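Section 5. Basket Returns and Daily Cleaning

This section applies to all Lukia hand baskets supplied to Clultness stores. It replaces the sheet dated 16/02/2023.

5.1 Before opening

1. Bring the baskets in from the parking lot and the register area.
2. Sort them by color. Blue baskets belong at the main entrance.
3. Check that each handle swings freely from side to side. Set aside any basket with a bent or loose handle.
4. Wipe the handles with a clean cloth and the store's regular surface cleaner. Do not use bleach on metal parts.

Note: Stacks must not exceed 17 baskets. Taller stacks may tip when a customer lifts from the top.

5.2 Carrying baskets

Lift a basket by its handle with the fingers closed fully around the metal. Baskets must never be carried by the rim, and a stack should be moved only on the wheeled base.

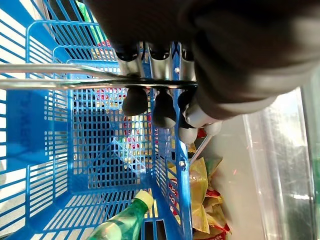
5.3 Damaged baskets

1. Attach a red tag to the handle and write the store number on it.
2. Place the basket in the back room, away from the returns counter.
3. Record the basket on Form 3441 before the end of the shift.
4. Send the form to Marion Skinner, Store Supplies.

Caution: Cracked plastic can cut the hand. Wear gloves when handling a basket with a broken side or base.

5.4 Replacement orders

Stores holding fewer than 400 usable baskets may request more at any time. Other stores should wait for the yearly count in January. Requests are approved by Hamish Lamont and filled from the Botberg warehouse.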